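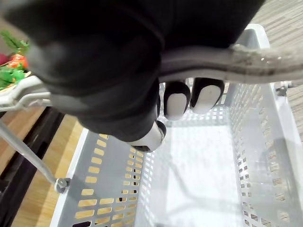 A shopping basket with a grey handle.

Keep the Small Grocery Within Walking Distance
By Kalliopi Stojanović
February 2, 2021

The Naylor district lost its last full grocery in October. The nearest store is now in Pludell, two bus rides away, and the town council is considering whether to let the vacant building on Wuta Street become a storage facility. It should decline.

A neighborhood of 418 households cannot be served by a gas station counter. Residents who drive have adjusted. Residents who do not drive pay a fare each way, carry what they can, and go again a few days later. The council's own survey received 296 replies, and roughly 70 percent named fresh food as the service they missed most.

Opponents of a zoning restriction argue that the owner is entitled to the best rent available. That interest is legitimate, and the tax abatement proposed by Councilman Raghavendra Marar would answer much of it. Under his plan, a food retailer would receive relief for 96 months, provided that it stocks produce and stays open on weekends.

The plan has a cost. So does the present arrangement — it is simply paid by households instead of by the town. The council should adopt the abatement and postpone any decision on storage use until grocers have had a fair opportunity to apply.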